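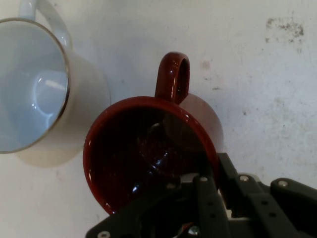

4. Recording a series in Vendeo

1. Press Guide and choose the reality show you want to follow.
2. Select Record series. New seasons and spin-offs are saved under the same title.
3. Set the limit of episodes. The maximum is 100.

Note: Reunion specials are often listed as a separate program – please add them by hand.

Caution: Do not unplug the box while the red light is on. The episode in progress will be lost.

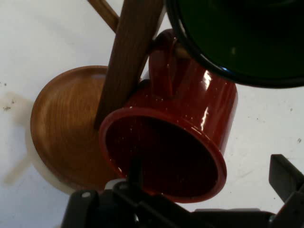 Wooden plate on a white tabletop.

4. To watch from the Winside app, enter channel 262 and choose your favourite episode. Recordings are kept for 28 days, then erased. To keep one longer, press Lock.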